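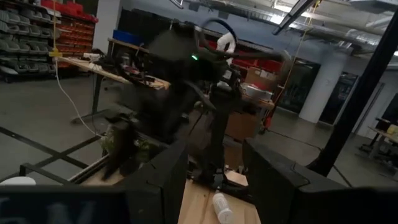
White bottle on its side on the table, second arm moving behind.

July 21, 2023

Sound archive, transfer notes, Jirkenport reels.

Started on the second crate. These are the harbour radio tapes, mostly singers and fiddle players who came in to the station between shifts at the cannery. The paper list that came with them gives 1,819 items. The database has 2,023. I think most of the gap is songs on one reel entered separately by whoever typed it up, but I haven't gone through it line by line and won't until the transfers are done.

Reel 19: good condition, leader tape dried out at the head, replaced. Played at 7 1/2 ips, both sides. Side one is a woman singing with guitar, four songs and a bit of talk. She gives her name as Lill at the start, no surname. The third song is the one the Dredell label put out later with drums and a chorus added. On this tape it is slower and has an extra verse about the ferry. I had always seen it credited to the band. Edgars, you know the pressing better than I do, could you check what the sleeve says?

Side two is a dance band, no announcement. Hum on the left channel all the way through. Tried another cable, same. Tried the other deck, same, so it's on the tape. Left it alone in the master file. We can make a cleaned copy for listening later.

Reel 20: sticky. Stopped after a few seconds and put it aside for baking. Squeal was bad enough to hear from the corridor.

Reel 21: box empty apart from a letter asking for a fee for a dance in March. No year on it. Scanned and filed with the paper.

The Fisent converter dropped its clock again after lunch and I lost the last minute of side two, so that was run a second time. Kept the second pass only.

To do Monday:
Bake reel 20.
Ask Edgars Ots about the interview cassettes, he thought there was a box of them at his end.
Fix the credit field. It only takes one writer at present and half these songs need two, or "not known".
More splicing tape, we are on the last roll.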